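Preparing a Room for a Household Clear-Out

Residents who have booked a collection through the Fehr Household Reuse Service are asked to sort one room at a time. Choose the smallest room first and set aside a full morning for it.

Begin with closed storage such as wardrobes, drawers and under-bed boxes. Place each item in one of four groups: keep, donate, recycle or discard. Items that belong in another room should go into a basket at the door and be returned at the end of the session. 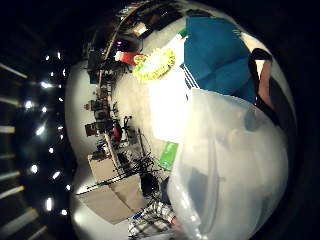
A large translucent bag beside a white surface during sorting.

Bags must weigh no more than 16 kilograms and be tied at the neck. Clothing and linen should be clean and folded. Label each donation bag with the booking number and the name of the room. Glass, paint and batteries are not accepted in bags.

Bookings for the May collection close at noon on Friday. Households with more than 34 bags must arrange a second visit. Enquiries may be directed to Maureen Nuttall, Collections Coordinator, on extension 516.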